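Wrist cam only vs wrist + side cam, long objects

Started by skikico_dev

Short version of what we've been running. Same policy, same demos, trained twice. Once with wrist view only, once with wrist plus fixed side view. 208 demos total, mostly veg on a board. Round stuff, no real difference between the two. Long stuff is where it splits. Wrist only keeps picking a grasp point way off the middle, I think becuase it never gets both ends of the thing in one view. Wrist view of the cucumber setup:

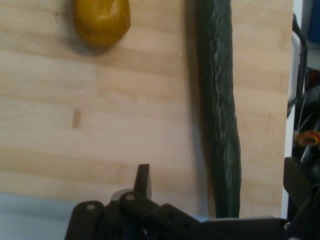 Posted by skikico_dev | 14 Oct 2024 | Member

60 eval trials per version. Wrist only was clearly worse on cucumber, fine on potato-shaped things. Will put the table up once I've rechecked the labels. Dénes Balogh did the labeling and I want a second pair of eyes.

keane_c wrote:
Not sure I buy the reason. Top end runs out of view there, ok, and the bottom goes behind the gripper. But a person could guess the middle from that. Could be your demos are just biased to one end. Who did the teleop?

skikico_dev wrote:
Me and Stela Costache. Fair point, we never balanced the grasp location. Side view from the same setup, fingers down at the left end of the cucumber:

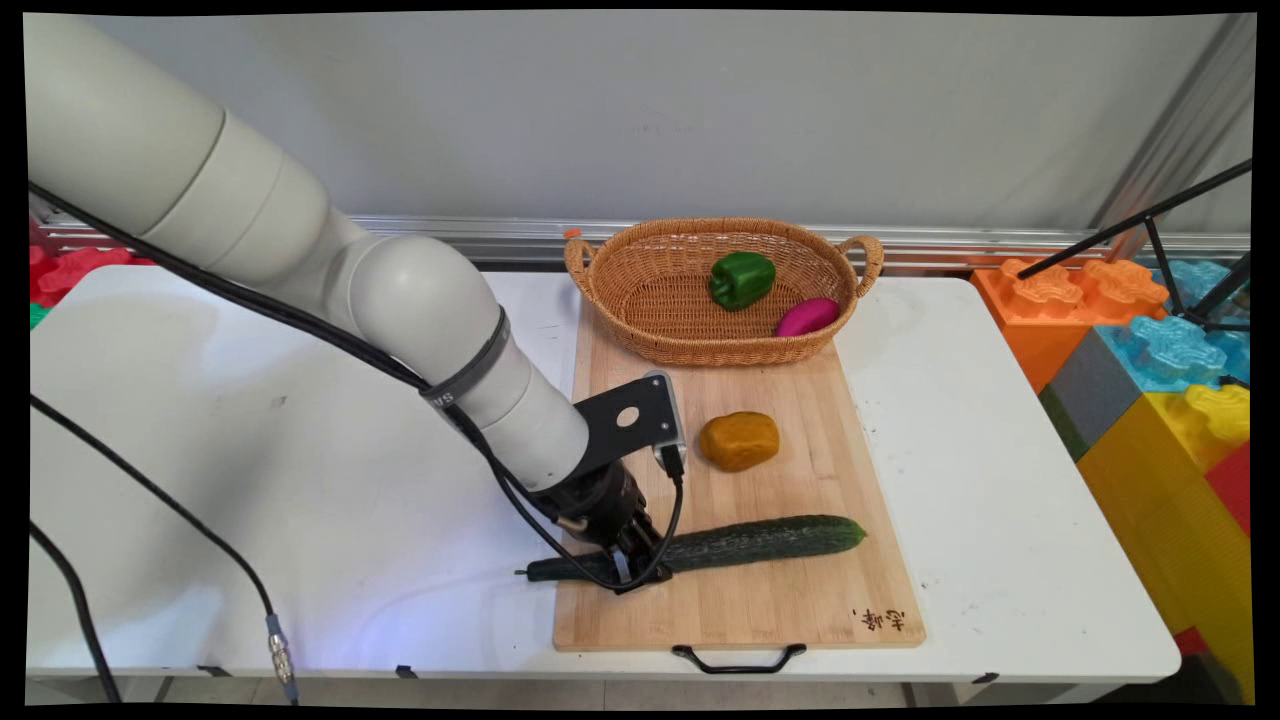
Re: demo bias

keane_c wrote:
See, left end. If a lot of the demos look like that then the side cam might just be helping it copy you better. Doesn't show it "understands" length.

aranka_b wrote:
Disagree with Conall a bit. Both versions got the same demos, so the bias is in both. Something in the second view is still doing work. What I'd worry about is the basket. Big fixed landmark at the back of the board, easy to key off. Move it and rerun.

keane_c wrote:
Same demos yes, but not the same chance to memorize the background. Your basket point is kind of my point.

skikico_dev wrote:
ok ok. Plan: shift basket, rotate cucumber, 2 seeds each. Not retraining yet, eval only

mpinter wrote:
Did you try cropping the side view down to just the board? We did that in July on the Birness setup and the gap shrank a lot. No idea if it carries over, our gripper is differnt.

skikico_dev wrote:
Haven't. Adding it to the list, can you send the crop settings?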